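Keeping your medicines in order at home

Many people in Brumdale keep their pills in the bathroom. It is a bad place, the steam from the shower can spoil tablets. A dry drawer in the bedroom is better.

Keep each medicine in its own box with the leaflet inside. When you open a bottle of syrup, write the month on the label, for example December.

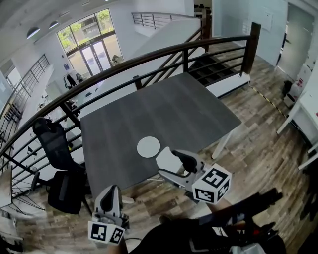
For the evening pills at 8, choose one fixed spot and a good lamp. A small tablet is easy to lose on a patterned cloth. On a dark gray table top, like the one in the photo, a white pill shows at once. Put back the cap before you swallow, and take old tablets to the pharmacy on Saturday, never in the sink.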